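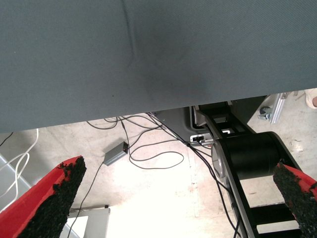
Pryor support replied that the boiler is almost certainly fine and the pressure drop will be a weeping radiator valve, so could we please check every valve with dry tissue before they book anyone out.

Done. Went round the whole lot with loo roll last night. All dry. So not that, or not any valve I can reach.

Background for whoever picks this up next. Heating at the Nirelcombe place, sealed system, Pryor boiler, Vorgate filling loop fitted same time. Pressure drops overnight, boiler locks out, cold house by morning. Top up, runs fine all day, drops again. Been going on since December.

What the display says:
Evening, heating on — 1.6 bar
Heating off, 11 pm — 1.3
Six in the morning — 0.4, fault 34
Topped up to 1.3, reset, fires straight away

Tried so far, in order:
1. Bled all radiators. Bit of air upstairs, none down. Topped up after. No change.
2. Tightened the gland nut on the bathroom towel rail, it looked a bit green. No change.
3. Closed both isolating valves under the boiler overnight. Pressure on the boiler gauge still fell. To me that says boiler side and not pipework??
4. Sandwich bag taped over the copper discharge pipe outside. In the morning a good cupful of water in it.

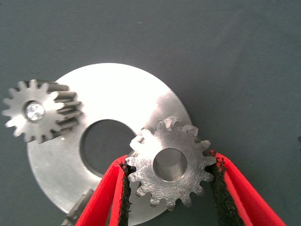

Number 4 is the one I'd like somebody to read properly, as it was in my last message and got skipped. Water out of that pipe means the relief valve is letting by. Either the valve seat is dirty or the expansion vessel has gone flat and it lifts when things heat up. Had a press of the pin on the vessel, got a small spit of water and no air. From what I've read that's the diaphragm gone.

Phone agent then said to repressurise the vessel with a bike pump. Not doing that if water is coming out of the air side, no point. Also was told the part is covered and then that it isnt, two calls same afternoon. Dellonon hold the cover plan, their ref ends 500, they say it's covered if Pryor confirm the fault in writing. Pryor say ask Dellonon. Round and round.

What I need:
— written confirmation of fault, vessel and relief valve both
— an engineer with both parts on the van, not a visit to look and then another visit
— a morning slot, any, access is fine from 8

Update, next day. Pressure 0.3 at six. House was 11 degrees. Bag had water in it again. Isolating valves back open, loop is shut and the hose disconnected so please dont ask if its been left on.

Update, later. Email from Pryor at 4 pm, vessel and valve agreed, forwarded to Dellonon. Waiting on a slot. Leaving ticket open til it's fitted and has held overnight.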